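Projects > Reuse and Water > Reports to funders > Drivarton household survey

Progress report, second period

This period covered the completion of the household water survey in Drivarton and the start of meter work in Nakura. Spending is within the agreed budget. One item, the flow sensor calibration, has slipped and is now due in December.

Survey returns

Questionnaires went to 360 households in Drivarton. Each was asked to keep a diary of tap use for 12 days, split into kitchen, bathroom and outdoor use. The diaries produced 1,916 usable entries after duplicates and undated lines were removed. Entries with no stated duration were kept for the frequency tables and left out of the volume estimates.
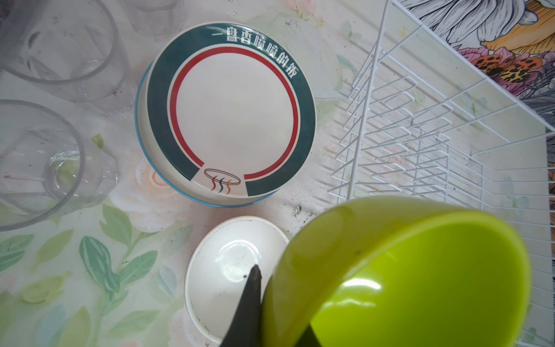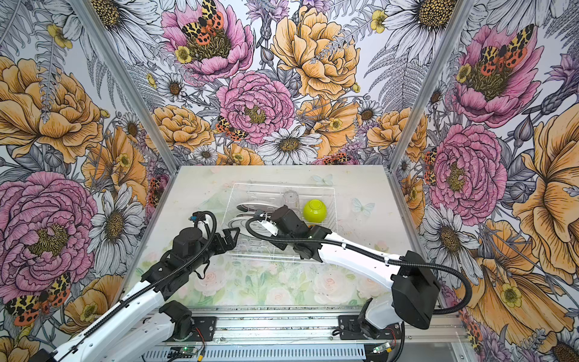 Kitchen use was the hardest category to code. Respondents recorded washing-up either as a single event or item by item, and the two styles cannot be compared directly. The coding sheet now treats a mixed load as one event whatever its make-up, so cups and a green plastic bowl washed with the plates and left in the same rack are entered on one line. Rinsing under a running tap has its own code. Two coders worked through the same batch of diaries before the rule was fixed, and the earlier batches have been recoded to match.

Meter installation

Pluro loggers have been fitted to the first group of properties in Nakura. Readings are stored every 200 seconds and collected monthly. Battery life is below the supplier's stated figure in unheated meter boxes, and a replacement schedule has been added to the work plan.

Next period

The calibration rig will be moved to the Atanasov building once the supply there has been isolated. The draft volume estimates will follow, with the coding sheet attached as an annex. No change to the end date is requested.

We use cookies to measure visits to this site. Accept | Settings

Contact | Copyright Drivarton Water Study | Back to top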